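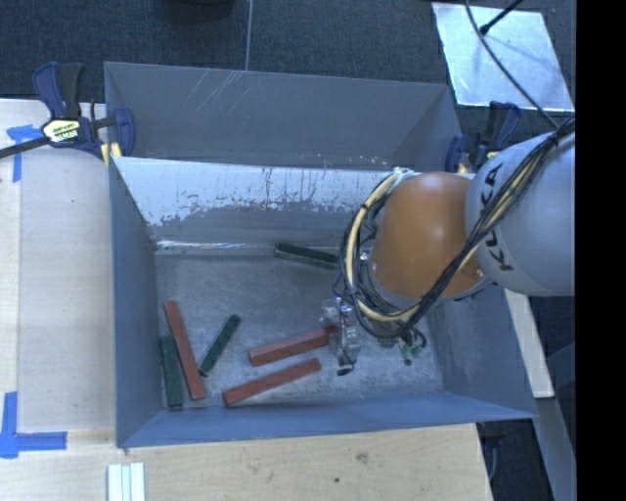
How thin can a jump ring be before it opens under the weight of a small pendant?
For the pendants in our project, a ring of 20 gauge wire was the thinnest that stayed closed in every trial. The 22 gauge rings opened when the chain was pulled to one side.

Student project report, Jewelry and Small Metalwork
Prepared by Marcus Calloway. Project advisor: Mavis Pennington

1. Purpose
Many handmade necklaces are lost at the jump ring and not at the clasp. I wanted to know which wire thickness is enough for a light pendant, and if the way of closing the ring makes a difference. The work was done in the Gurnby workshop and finished in August.

2. Materials
I used brass wire in 18, 20 and 22 gauge, all in half-hard temper. The rings were wound on a steel rod and cut with a saw. In total I made 342 rings. The pendant was a flat brass drop with one hole, and the chain was a simple cable chain.

3. Method
Each ring was closed with two pliers, by moving the ends sideways past each other and back. For the second group I pulled the ends straight apart first — this is the mistake which beginners make most often — and then pressed them together again. Every ring carried the pendant for 15 minutes, and then the chain was pulled by hand to the front and to the side, 6 times in each direction.

4. Results
The 18 gauge rings gave no problem in both groups, but they looked heavy next to the chain and some did not pass through the hole of the pendant. The 20 gauge rings stayed closed when they were closed sideways. In the second group several of them showed a small gap. With 22 gauge the gap was visible in both groups.

5. Remarks
My pulling was by hand, so the force was not always equal. A spring scale would be better. I also did not test silver, which is softer than the brass I had. Mrs. Pennington suggested to solder the 22 gauge rings and repeat the side pull, and I have kept the remaining wire for this.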